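Teaching a Machine by Hand
The Hitdale laboratory is building its training set one grasp at a time

Monday, October 31, 2022

The Pukilus project began in June with a modest goal: 2000 recorded examples of a robot picking up, moving and setting down small printed parts. Each example is guided by a trained operator and stored with its camera record for later study by the learning system.

Operators at Hitdale work in sessions of 50 attempts. The parts are simple shapes, among them cubes and rings, and their positions are changed between attempts so that the system does not learn a single layout by rote. Failed grasps are kept and labeled as such.

A black, rough-textured pad at the tip of the red finger rests against the inner side of a green ring, with a red cube close by.

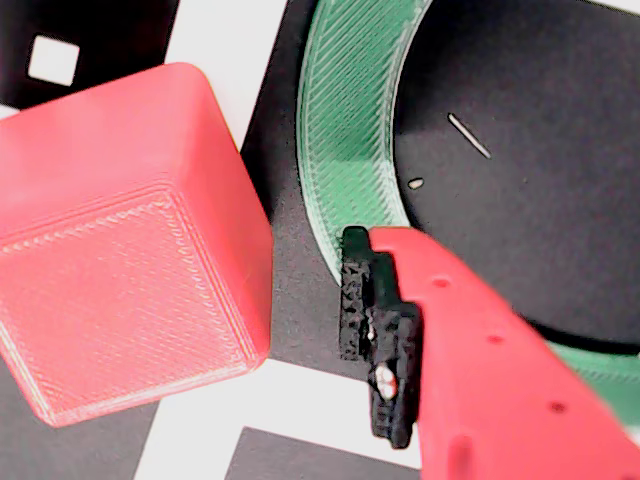 What the Records Must Show

Under the Khosravi protocol, an example is accepted only when the point of contact can be seen clearly. Reviewers in Carnau set aside 17 recordings from the first session on these grounds, and the operators repeated them the following week.

The laboratory has since added 25 new starting layouts. Collection will continue through the winter.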